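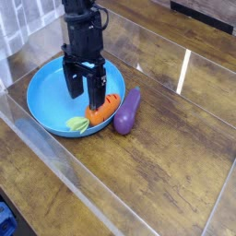 Black gripper, toy carrot.

How to ask your town for its license plate reader records

Quick version, I have to be out the door by 7. Did this in Janville in March and people keep emailing me for the steps. Not a lawyer. Every state's law is a bit different so look yours up first, search the state name plus "public records law".

Step 1. Find out who holds the records. Usually police. Sometimes the city clerk takes all requests and passes them on. Call and ask, takes two minutes.

Step 2. Find the vendor name. Ours was Trolico. Look in old council agendas, search "camera" and "plate" and "reader". Mine was on page 71 of a budget packet – no headline, just a line item.

Step 3. Write the request. Short. Ask for documents, not explanations. I asked for:

the contract and any renewals
the written policy on how long scans are kept
the list of outside agencies with access
any audit of searches, last 12 months

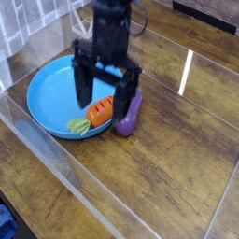 Do I have to say why I want the records?
In most places you don't, and I'd leave it out. If a form has a box for it I write "personal interest" and move on.

Step 4. Put a date range on everything. My first try said "all emails about Trolico" and they came back with 388 pages to review and a bill to match. Narrowed it to two people and one month, bill went away.

Step 5. Ask for electronic copies. Add a line saying to contact you before doing any work over $20. Saves alot of grief.
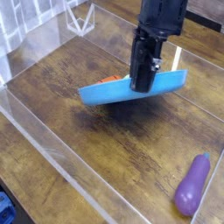
Light blue piece held in the gripper.

Step 6. Save the reciept. Screenshot the portal page, or if you email, send yourself a copy. Write down the deadline your state gives them and check in the day after it passes. Be polite, the clerk didn't buy the cameras.

Step 7. If they black stuff out, ask which exemption they used for each part. In writing. Lwazi Mabaso got four pages of the sharing list back just by asking that.

Denied? Look for the appeal deadline in the letter, it can be short. Appeal only the parts you care about.

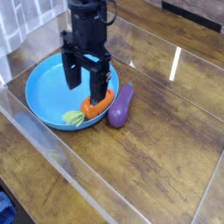 Gripper at the toy carrot, fingers apart.

When the files come, read the retention policy first, then check it against the contract. Ours didn't match. Mwajuma Tanui has my spreadsheet template if you want it, holds 1000 rows before it gets slow. Will add sample wording for the appeal letter later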